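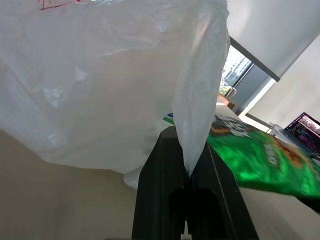

On Fri 23 February, the Skenton group wrote:

> We are planning our share of the April collection and have a question about the soft items. Rigid things go quickly for us. Bags do not. Our operators take several tries to get hold of a thin bag, and at the moment we throw out every episode where the first grasp misses. That leaves us well short of 2000. Should we keep throwing them out, or do you want the ones with a missed grasp and a second try? Also, does the table have to be clear except for the target?

Please keep them. We threw ours out too for the first part of the Jellby set and I think it was a mistake. The policy trained on the clean episodes did fine until it missed a grasp, and then it closed on air and carried on to the drop-off with nothing in the fingers. It had never seen anyone open up and go back. After we put the retries back in, it began to do that by itself. Not every time, but often enough that we changed the rule here.

What we do now at Jellbridge:

Keep any episode that ends with the item where the instruction says, however many tries it took. Mark it "retry" in the notes field so it can be filtered later. If the operator gives up, save it as "failed" and don't delete it. Do delete episodes where the wrist camera dropped out or where somebody reached in to help.

On how to grasp: for the thin white bags we ask operators to go for a gathered part, where the plastic is twisted into a tail, and close the fingers across that. A single loose fold can be picked up, but it tends to slide out on the lift. Don't twist the bag by hand before each episode, though. Drop it on the table and record whatever shape it lands in. If there is no good place to grab, the operator can push it around first, and that part should stay in the recording.

Once the bag is up, it can fill most of the wrist view. You may be tempted to cut those stretches as useless. Please leave them in. The policy will get the same view when it runs, and it has to learn to keep moving toward the goal with the table half hidden.

On the table: no, it doesn't have to be clear. We leave other things lying next to the target, such as a shiny snack bag beside a plain one, and move them between episodes. The same goes for the rest of the room. We have a laptop on the table and a window behind it, and we stopped lowering the blind all the way for recording. Milky plastic looks quite different with daylight on it, and we want both. The only thing I would avoid is changing the light in the middle of an episode.

For the split, I suggest 100 episodes per item before you move to the next, with 2 operators taking turns. When one person does a whole item, you get one person's habits. We had that with the paper sacks and had to redo them.

Upload in batches to the Mishra folder as usual. I check the first 3 episodes of each batch by eye and the script does the rest. It still complains about long episodes, and you can ignore that warning for anything marked "retry". I'll raise the limit when I get to it.

If you still have the episodes you threw out, send those as well. Old file names are fine.

Jellbridge data desk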